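Civic Ceremony and Local Custom
Course handout 4: The charter day, and how to read one

October 2019

Last week we finished with guild feasts and I promised you something noisier, so let's get into charter days! A charter day is the yearly occasion when a town marks the grant that made it a town, or says it does. Some are quiet (a flag, a prayer, tea in the hall) and some take over every street until dark. What I love about them is how much a town will tell you about itself if you just watch who walks in front of whom.

We'll work mainly with two towns this week, Hindow and Roredon. They sit on the same river, they have quarrelled over the same bridge for longer than either can remember, and they keep their charter days in completely different ways. Please read the extracts in your course pack before the seminar, and bring the route maps with you.

What goes into a charter day

Most of the ones we'll study have the same bones. There is a gathering, usually at a church or market cross. There is a procession. Something is read aloud, very often in a form of language that the reader finds hard going. Something is handed over or shown — a mace, a key, a loaf, a glove. Then people eat.

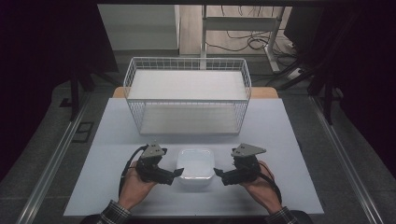 The order can shift, and the shifts are worth your attention. At Hindow the reading comes before the procession, so the whole crowd hears the charter and then sets off together. At Roredon the reading is done at the far end of the route, on the old toll steps, and only those who have walked the distance are close enough to catch it. Same document type, same sort of clothing, and yet the two crowds have quite a different relationship to the words. Have a think about which of them you'd call the more public ceremony. I've changed my own mind on this more than once.

Dress and colour

Don't skip over the clothes! Hindow's aldermen wear grey, which the town guide calls "ancient" and which first turns up in the robe maker's bills in the Victorian period. Before that they seem to have worn whatever good coat they had. Roredon kept its blue sashes through every reform going, and there is a lovely run of letters in the pack about whether a sash may be worn over an overcoat in bad weather. (The answer was yes, grudgingly, provided the knot could be seen.)

When you come across the word "traditional" in a programme or a newspaper, put a pencil mark beside it and ask when the practice is first recorded. You are allowed to enjoy the practice either way. A custom with a short history can still be sincerely felt by the people who keep it, and the date it began often tells you what was worrying them at the time.

Numbers and who was there

The Roredon paper gives a crowd of 3000 for the jubilee charter day, and that figure has been copied into every local history written afterwards. Treat it with some care. The reporter also says that the whole crowd stood within the churchyard railings, and when you look at the plan you'll see why I raise an eyebrow. The Hindow steward's book is far better evidence for a smaller thing: it lists 84 dinners paid for, by name, with the seating. You can learn a great deal from that list, including which families had been moved down the table from one year to the next.

Notice too who is missing from both sources. Servants, children and the people who swept up afterwards hardly appear, although the ceremony couldn't have run without them. The Hollis letters, which we look at in the second half of the seminar, are a wonderful help on this point, full of hired horses, borrowed benches and a torn canopy that had to be mended overnight.

Change of date

Both towns moved their day at some stage. Hindow's used to fall in December, in honour of the actual grant, and was shifted to early summer after a run of miserable winters. Roredon moved to avoid clashing with the Carkeck horse fair, which was taking all the musicians. Neither town programme mentions the move, and both speak of the day as fixed since the beginning.

For the seminar

1. Trace the two routes on your maps and mark every stopping place. Which buildings does each procession pass, and which does it go out of its way to avoid?

2. Choose one object that is carried or handed over, and find the earliest mention of it in the pack. Write a short paragraph on what it meant then and what it has come to mean.
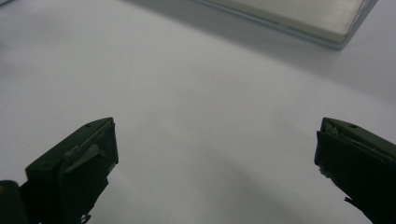

3. Read the two versions of the Roredon proclamation side by side. Underline every change in wording, however tiny, and be ready to argue for the one you think mattered most to the people listening.

4. If you have a charter day, founders' day or similar near where you grew up, bring along a programme or a cutting. I'd be delighted to see them, the scruffier the better.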